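# A morning at the Groltham demonstration rooms

*Groltham, June. Notes for the members who could not come.*

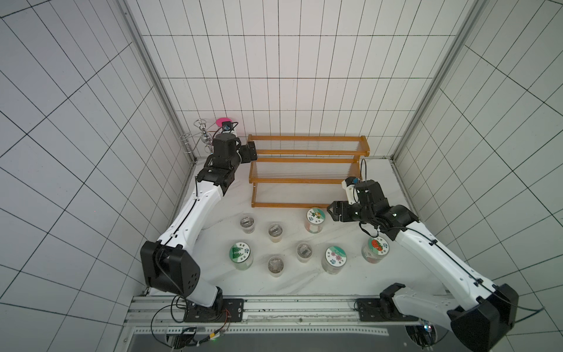

*Booth two at Groltham: one arm over the jars, the other beside the two-tier shelf, which is empty.*

I went to Groltham in June, together with Wanting Yu from our packaging group. We had asked for the visit already in winter, and the answer was friendly but slow. The firm that receives you is called Pluson. They rent the upper floor of a former seed warehouse, and they collect examples for other companies who want to train a robot to do handling work and have no room or people for it themselves.

We arrived at half past nine. You must sign a paper, leave your bag in a locker and put on shoe covers. There is a coffee machine in the corridor, and I recommend to use it before the tour, as later you will not pass it again.

Our guide was Mervyn Nuttall, who runs the floor. He was for many years a teacher of woodwork, and one notices this in the way he explains. He doesn't speak of "data" very often. He says "goes". One go is one complete performance of a task, from the start position to the end, with everything recorded: the movements of the arms, the grippers opening and closing, and the pictures from the cameras.

## The jar task

The floor has 3 booths, and we spent most of our time at the second. The inside is lined with white tiles with black grid lines, and the floor has a pale marble pattern. Two white and black arms are mounted on one aluminium rail at the front. Each arm carries a small camera at the wrist, so the system learns from a view very near to the gripper fingers and not only from the fixed view.

The task is simple to say. Jars stand in disorder on the floor of the booth, and they should be put on the shelf. I was surprised how long one can talk about this.

First there is the question of the jars. Four have printed lids, with pictures of plants and some small Chinese characters, and four are clear, also the lid. The clear ones hold small things of a grey or silver colour. Mr Nuttall said that the clear ones are there on purpose. A transparent lid takes the light from the lamps and shows it back, and where the edge of the jar is, the camera must guess. If you train only with the printed lids, he told us, you will get a system which is very good with printed lids.

Then there is the shelf. It is of varnished wood, but each tier is made of thin clear rods, and you see the floor through them. For a person this is no problem. For a learning system it is a hard surface to find, and a jar that is put down a little too early or too late makes either a knock or a small drop. Wanting asked why they don't take a solid shelf. The reply was that a customer's shelves are as they are, and the booth has to follow the customer.

## How a go is made

The operator sits behind the booth at a desk with two small handles. When the handles move, the arms move with them. We were allowed to watch from behind the chair but not to speak during a go, as the operators get tired faster when somebody talks to them. I found this a reasonable rule and also a little difficult.

What I wrote down about the procedure:

- Before each go the jars are placed again, after a card from a box. The card gives only the region for each jar, not the exact point, so that two goes from the same card are never the same.
- The operator decides which arm takes which jar. There is one rule: an arm should not reach across the other.
- If a jar is dropped but can still be picked up, the go continues. These goes get a special mark and are kept.
- If a jar falls over and rolls away, the go is stopped and thrown out.
- After 40 minutes the operator changes place with the colleague who sets out the jars.

The third point was for me the most interesting of the day. In our own trials last year at Dunmore we deleted every go with a mistake in it, and afterwards the system was helpless as soon as something went wrong. It had never seen how one comes back from a bad grip. Mr Nuttall was polite about it, but I think he had heard this story before from other visitors.

For the jar task they had 3724 accepted goes on the morning of our visit. The number stands on a whiteboard next to the door and is corrected by hand. I asked how many they need. He said that the customer always asks this too, and that he prefers to ask back how different the jars will be next year.

## Checking and labelling

In the next room the goes are checked. A checker looks at each one at double speed and writes a short sentence for it, for example "put the flower lid jar on the upper tier". They use a program named Fidau, which was made in the house. It looks old but is quick. One key accepts, one key rejects, and one key sends the go to a second person.

The sentences are less easy than I thought. One checker writes "jar", another "pot", a third "tin", and all are the same object. At Pluson they first made a strict word list, and then gave it up again - the customers' own staff will not speak from a list. Now there is a list only for the places (upper tier, lower tier, left, right), and the objects may be named freely.

Wanting tried the checking for around ten minutes and rejected far more than the regular checker had done. Mostly it was jars standing too near to the end of the rods for her taste. There was a good discussion about this between her and Mr Nuttall, and I believe they did not agree at the end.

## Practical remarks

The tour takes 2 hours with questions. Groups should not be larger than six, the space behind the operator's desk is narrow. Photographs are permitted in booth two but not in the other booths. The building has a lift, but you must ask for the key at the entrance.

From the station it is a walk of a quarter of an hour, uphill. The canteen downstairs belongs to another firm and closes early, so we ate our sandwiches on the wall by the car park.

Wanting has the cards procedure in more detail, with the sketch of the regions. If you want a copy for your own set-up, please write to her and not to me.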